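Share 3 Comments

Search this site Search stories Go

The Fourth Clause

By Ningsih Krishnan
August

The Standards Office at Greltthorpe occupied two rooms above the archive, and in the second of these the review of Clause Four was conducted. The clause had stood for many years without amendment. It read: "A manipulator shall not release an object into an enclosure unless the enclosure has been confirmed open."

Mr. Rusnák, the senior examiner, had been asked to determine what was meant by "confirmed."

The request came from the Hornitz works, whose household units had completed 3189 simulated placements without a recorded breach. The works proposed that a unit be permitted to rely on its own record of having opened a drawer. A second look, they submitted, was an unnecessary expense of time. The Prunton laboratory disagreed and had filed 283 pages in support of its position.

Mr. Rusnák read all of them. He then asked the clerk to bring up run 111 on the wall screen and to stop it before the release.
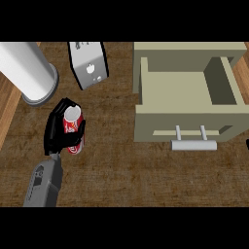
Run 111, overhead view. The can is held; the drawer stands open.

"Is the enclosure open?" he asked.

"It is, sir," said the clerk.

"How do you know?"

The clerk considered this. She was new to the Office and had been advised to answer the senior examiner exactly. "I am looking at it."

"And if you were not looking at it?"

"Then I would know that it had been open when I last looked."

He wrote this down in full, as he wrote down most things, and asked her to initial the page. She did so with some alarm.

They remained until after seven in the evening. He had her read the log aloud while he faced the window, and at each entry he stated whether he believed the drawer to be open. He was correct on every occasion but one. In that run the simulation had been instructed to close the drawer again without notice, and Mr. Rusnák, his back to the screen, released an imaginary can onto a shut panel with complete assurance.

"The unit did the same?" he said.

"No, sir. The unit looked."

He was silent for a time. The Hornitz submission lay on the desk between them, more than 200 paragraphs of it, neatly bound.

The amendment was circulated before the end of the month. It added one sentence to Clause Four: "Confirmation shall be made by observation at the time of release, and memory shall not be accepted in its place." Hornitz lodged an objection, which was received and numbered.

The clerk carried the signed copy down to the archive herself. On the landing she stopped, went back up -- she was quite certain she had locked the door -- and tried the handle.

Share 3 Comments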